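Thread: Card seating cell, printed fixture tray vs. machined nest

Board: Cells & Fixtures > Setup and Upkeep

ridgeline_tech
We run a small teardown and rebuild cell for workstations. One arm, parallel gripper, flat black fingers, camera at the wrist. It takes a graphics card out of a fixture tray and puts it in the slot, and pulls the hard drive carrier off the same tray. The tray is 3D printed and sits on ribbed aluminum. Controller is a Wimo, fingers came from Rondanov, and the integrator's manual was written by somebody who has never held a hex key.

Management wants me to sign off on a "maintenance free" fixture. I don't believe in those. Our trays have been going soft at the clip holders after more than 2,000 cycles and the card starts to lean. A couple of degrees of lean at pickup is a missed slot at the other end. I'd like to hear what people really check and how often, and I'd like it from people who have the thing bolted down in front of them, not from the brochure.

offset_nine
What does your pick look like at the moment of contact? The last three people who asked this had a finger problem and blamed the tray.

ridgeline_tech
Fair. Fingers straddle the card from the lower end, bracket end away from the gripper. The drive in its blue carrier stays at the top of the tray with the pull tab hanging past the edge, well out of the way.
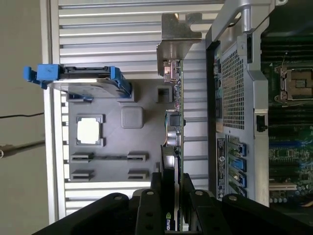
How often should the pick position be retaught on a printed tray?

Every time the tray comes off its mount, and otherwise whenever the test card fails to drop into its slot under its own weight. A calendar interval won't tell you much, given that a tray can sit still for a month or get bumped twice in one shift.

mudflap
I'd argue with the test card. Ours passed for weeks while the real picks drifted. A bare test card doesn't have the weight of a shroud hanging off one side, so it never loads the clip the way a production card does. We went to a scrapped production card as the gauge and the failures showed up the same afternoon.

ridgeline_tech
Scrapped card makes sense. I've got a drawer of those.

t_slotted
Printed trays are fine for proving a layout. After that you are paying for them in reteaches. We had Ngau machine a nest out of acetal and I have not touched the pick point since April.

mudflap
And what did the nest cost you? And what happens when the next card is a different length? I can print a new clip holder overnight. The holders wear and the rest of the tray doesn't, so make the holders separate pieces and screw them on. People keep throwing out a whole tray over two worn slots.

t_slotted
It cost less than the downtime. I'm not going to post the quote.

offset_nine
Then it's not much of an argument, is it.

ridgeline_tech
Before this turns into the usual printed vs. machined thread, let me list what I do now at the start of shift. Tell me what's useless.

1. Wipe the finger faces with alcohol. Check every finger screw with a driver, by hand, no torque tool.
2. Push on the tray from two sides. Any click, reseat it.
3. Gauge card in the clip, look for lean.
4. Dry run to the hover point over the tray, then to the hover point over the slot. Stop and look at both.
5. Open the slot latch on the board by hand and confirm it stays open.
6. One insert at 16 percent speed with a hand on the stop.

The integrator says steps 4 and 6 are redundant because the wrist camera corrects the approach. I have watched that camera "correct" the card straight into the back wall of the slot, so 4 and 6 stay.

mudflap
Step 5 is the good one. Step 2 should come first. You want to know the tray is loose before you've spent ten minutes on screws.

t_slotted
Step 1, by hand, is how screws end up at six different torques. Buy the little preset driver and use threadlocker, the removable kind. And alcohol will dry out some finger pads.

ridgeline_tech
No pads on ours, bare plates. The preset driver I'll give you.

offset_nine
Where does the chassis locate from? You've talked about the tray for a whole page and hardly mentioned the other half of the job.

ridgeline_tech
Chassis lies on its side against two stops, open face up. That's my other complaint. The stops touch sheet metal, and sheet metal moves. The board is what I care about, and it's mounted to a panel that's riveted to a frame that touches my stops. I tried teaching off the chassis corner and gave up. Now I teach off the board itself. We practice with the processor and memory out so there's less to break if it goes wrong, and the card goes in upright, just left of the Dell logo on the board, looking down from the wrist.

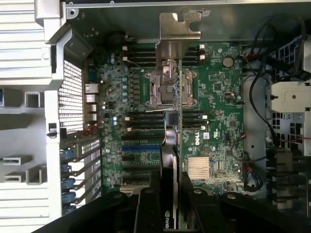

kelpline: Teaching off the board is right, but one board is one board. Take the same model off the next pallet and see if your point still holds. We did that and ended up keeping a separate offset for each chassis revision, 224 lines in a spreadsheet before someone finally moved it into the controller. If you only ever teach on the practice unit you will have a cell that is very good at the practice unit.

ridgeline_tech
I've done it on three units and it held. I know three isn't many.

kelpline
It isn't. Try one that has been shipped and dropped.

mudflap
Does anyone use force on the insert, or is everybody still going to a position and hoping?

kelpline
Force, with a position window. If the push ends early the card is sitting on top of the slot. If it ends late something bent. Log both numbers for each insert and the drift shows up before the scrap does.

t_slotted
Force sensing on the Wimo controller is noisy when cold. Let it warm up and zero it with the card in the fingers, clear of everything. Zero it empty and you are reading the weight of the card as contact.

ridgeline_tech
The Wimo manual says to zero it empty.

t_slotted
I know what the manual says.

offset_nine
For once I agree with t_slotted. Although it depends on the wrist angle staying put between the zero and the insert. Rotate after zeroing and you're back where you started.

ridgeline_tech
We do rotate. That may explain some of last month's false stops. I'll move the zero to the hover point over the slot and run a shift that way.

mudflap
Has anyone tried the Wukley self-centering clip? It's meant to take out the lean altogether.

offset_nine
Had two on loan. They center nicely on a clean bracket. A bent bracket they center just as confidently, in the wrong place. Sent them back.

mudflap
So, separate printed holders and a scrap card.

t_slotted
Or a machined nest.

ridgeline_tech
I'm splitting the holders off the tray this week and keeping the body printed. Not signing the maintenance free form. I'll post the force logs once I have a full shift of them with the new zero.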